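Plukwood arm

The Plukwood arm is a two-armed tabletop robot built in a shared workshop in Mindia, and I should say up front that I'm one of the people who built it, so take this wiki entry as a friendly one. Jocelyn Dagdag started it and still does most of the wiring. I came in for the software and stayed for the snacks (there are a lot of snacks, see Test tasks).

Name

Plukwood is the name of the workshop. The arm never got a proper name of its own. For a while the folder on the shared drive was called Rolland, and you'll still see that in the older config files, so if a script complains that it can't find rolland_left, that's the left arm and you need to update your copy!

Construction

Each arm has 7 joints plus the gripper. We bought the joint motors used from a small reseller called Jemano, and they arrived in two batches with different firmware, which cost us most of April. Jocelyn ended up flashing the whole lot back to the older version and I'd do the same again. If you're rebuilding a joint, check the version before you bolt it in. Getting one back out means pulling the cable through the whole link, and I've said some bad words doing that.

The grippers are black, with two fingers that taper toward the tip. They open and close through a set of metal linkages, so the fingers swing a bit as they close, and you have to allow for that when you teach a grasp. I forgot this constantly in the beginning and kept knocking things over.

Cables run outside the arms for now. We leave a loose loop at the wrist, enough for a full turn in either direction. Somebody tied the loop down tight with zip ties once because it looked nicer, and the connector popped right out on the first reach.

Control

You teach the arms by moving them through a job with a pair of hand controllers while everything gets recorded, and then the software learns from the recordings. We usually start with 12 good runs of a new task and see how it does. Bad runs go in a separate folder (please don't delete them, I use them!).

The two arms share one controller program but can be run separately. Most of our jobs only need one arm to do the carrying, and the other can wait with its gripper open.

Test tasks

The first thing we ever tried was stacking cups, which got old fast. Steamed buns were Jocelyn's idea and they've been our favorite test ever since. A bun is soft and round, it dents if you squeeze too hard and drops if you don't squeeze enough, and it has to come out of a pot with shiny walls that confuse the camera something awful. The job is to move the buns from the steamer over to a plate, one at a time.

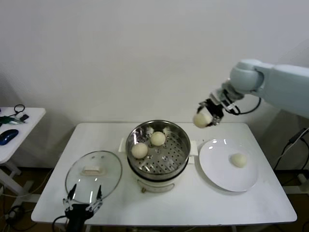

Bun transfer in progress, with one bun on the plate and another in the gripper.

The lid comes off before the run and goes on the table beside the steamer. Glass is hard for the camera too, so we haven't put lid removal in the regular test yet. I did try it on my own one evening and got the lid up 2 times, then quit while I was ahead.

Grip force for buns is set in its own file, separate from the cup settings. Lower it a step if you see finger marks. Store-bought frozen buns come out firmer than the homemade kind, so don't copy numbers from one to the other.

Known problems

Glare off the steel is the big one. Turning off the overhead light helps, though then the edges of the pot get hard to pick out. The right arm also drifts a little after a long session, and re-zeroing it fixes that.

Status

Still being worked on. Page last updated Tuesday, October 22, 2019.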